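Progress report on the hand-held gripper kit trial, Sarnavside
For: Ifeanyi Bassey, equipment fund
From: Junpei Kudo
17 February 2021

Dear Ifeanyi,

You asked me to write how the money was used until now and if I think the Gurker kit is worth to continue. I try to keep it short. The detailed tables are with Yuto Hoshino and he can send them when you want.

What we took from Vieira

Vieira supplied the kit under the trial contract. It contains 4 hand-held grippers, the charging station, spare fingers and one year of the Gurker upload service. We chose the clothes package, which means that the person works with folded and unfolded garments in a normal home and the service returns the recordings cleaned and ready for training. The delivery came complete. The manual is thin, but the supplier answers mail quickly.

How the work is going

We have 356 recordings in total. Of these, the service accepted 257 at first check. The others are waiting for a second check or must be done again. Most problems come from the start of a recording, when the operator begins to move too early.

The work is done on a bed, with the operator sitting close to it and one gripper in the hand. Thick knitwear and fleece in one pile are the difficult case for us. The layers are soft and the fingers easily take two garments where we want only one.

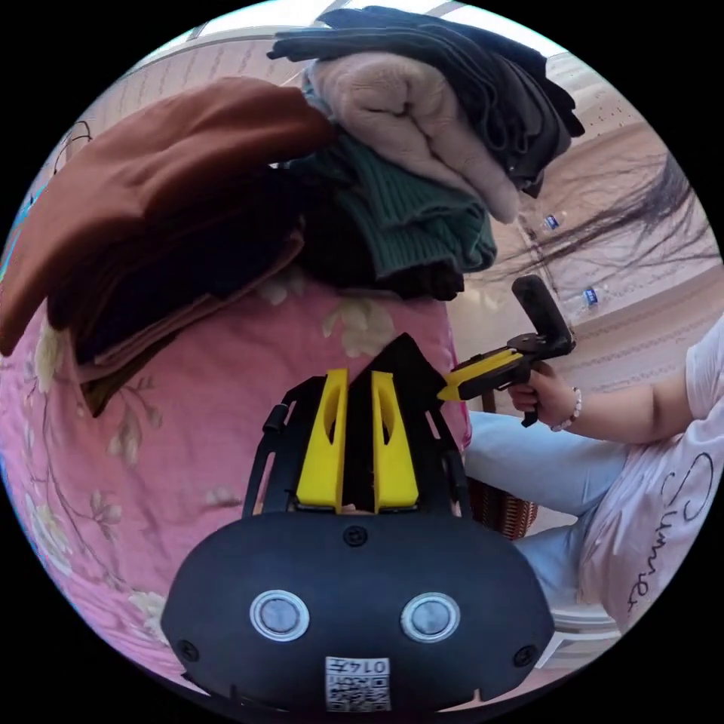
Paora Tawhiri does not agree that the fingers are the problem. In his opinion the trigger is too stiff at the beginning of its way, so people press hard and close too fast, and he would ask Vieira for a softer spring before we spend anything on other fingers. I find this a fair point and I have put it in the list of questions for the supplier.

For single garments I am more satisfied. A long-sleeved top can be laid flat on the quilt and the next garment lifted by the gripper, and the operator does not need to stand up for it. Dark clothes on a colored quilt are easy to see for the people who check the recordings. Black on black is slower to check, and Yuto marks these by hand.
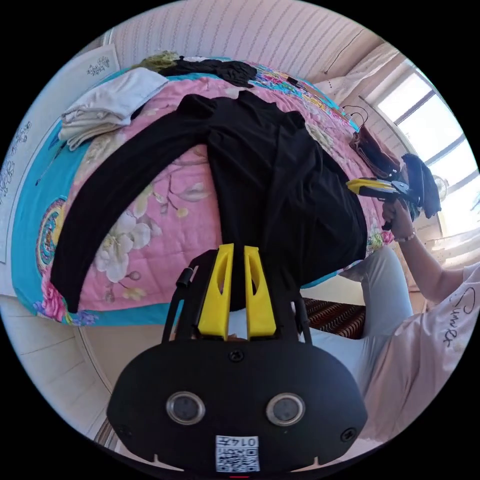 Comfort and training of operators

A new operator learned the handle in one afternoon. After a long session the wrist becomes tired — this was said by every operator, and I felt it also myself. We now make a pause after each pile. Left-handed use is possible with the same handle, but the manual does not say anything about it.

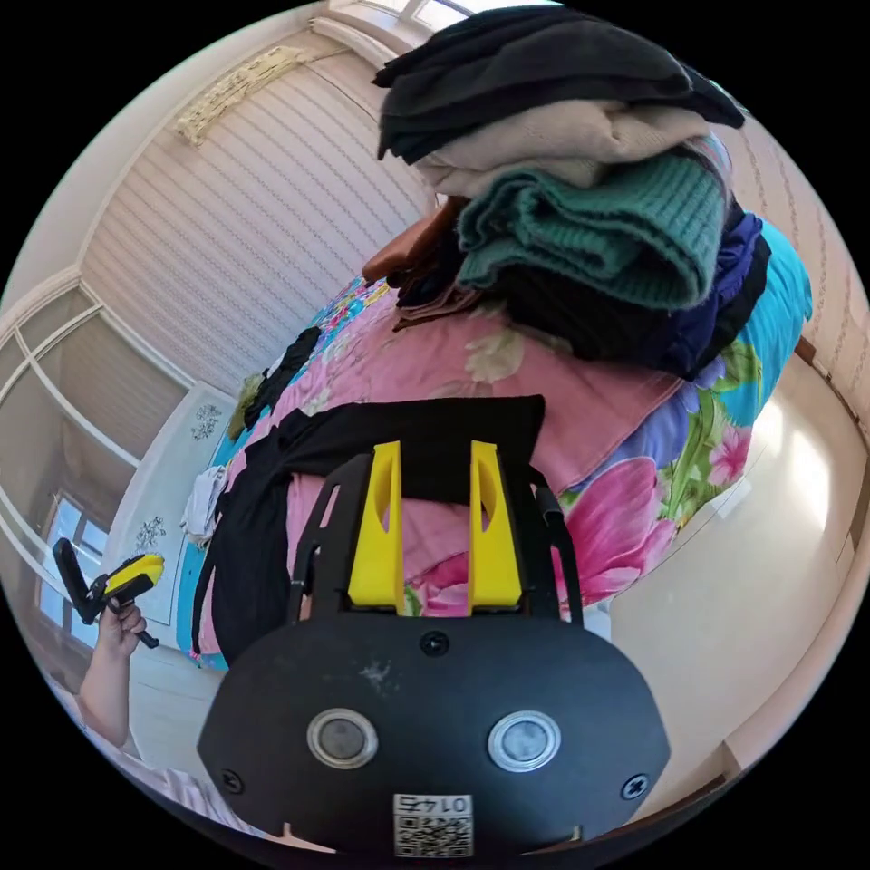
Fig. 3. Gripper fingers at a black garment, with the folded pile further back on the bed.

Costs

We have used 76 percent of the amount for this period. The biggest part is the kit itself and the second part is operator hours. The upload service is already paid for the full year, so stopping now would not bring this money back.

What I ask from you

Please confirm that we can keep the kit until August under the same contract. I would also like to move one gripper to Estport, where Junpei Iwasaki has operators free and wants to try towels and bed linen. This needs no new money, only your agreement, and a short letter to Vieira about the change of address.

The answer from the supplier about the trigger I will forward to you when I have it.

With kind regards,
Junpei Kudo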